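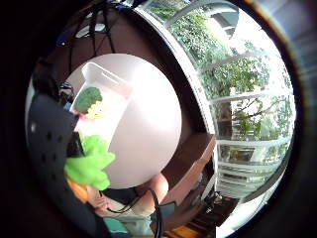

Photo: Kiran Khurana / Covela Household Advice Service

Storing Play Food and Other Small Plastic Toys

Plastic toys that are handled at the table and stored near food should be cleaned on the same schedule as other kitchen items. The guidance on this page applies to hard plastic pieces without batteries. For fabric or wooden toys, see our separate sheets.

Washing

Fill a basin with warm water and a small amount of dish soap. Leave the pieces in the water for 9 minutes, then go over them with a soft brush. Textured pieces need the most attention. The bumpy crown of a toy broccoli, for instance, holds crumbs that a cloth will pass over. Rinse under the tap and shake out any piece that has a seam or a hole.

Do not use the dishwasher unless the maker's instructions permit it. Thin plastic may warp on the lower rack, and painted details can fade.

Drying

Set the pieces on a clean towel with space between them. Hollow toys should stand with the opening down and be turned once. Water left inside is the usual cause of black spots and a musty smell — a toy in that condition should be thrown away.

Choosing a container

An open plastic box with a raised rim is suitable for everyday use. Translucent boxes allow children to find a piece without emptying everything onto the floor. Lids are useful for long-term storage only, and only when the contents are fully dry. Wash the box itself whenever the toys are washed.
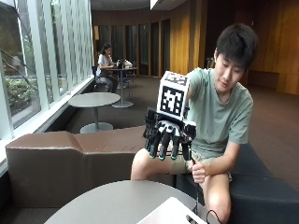
Low storage benches are a practical choice for a family room, where toys must be put away quickly and seating is limited. Measure the space under the seat before buying boxes, and allow enough clearance to lift them out with one hand. Dark upholstery, such as the navy of the bench shown, hides scuffs well but shows lint and dried soap, so vacuum the seat with a brush attachment before treating any stain. Use as little water as possible and blot toward the center of the mark.

Sorting

Go through the collection every 3 months. Remove pieces that are cracked, sticky or sharp at the seam, and any small enough to be a choking hazard for the youngest child in the home. Pieces in good condition may be donated after washing.

Reviewed by Lawal Eze. Last updated January 25, 2024.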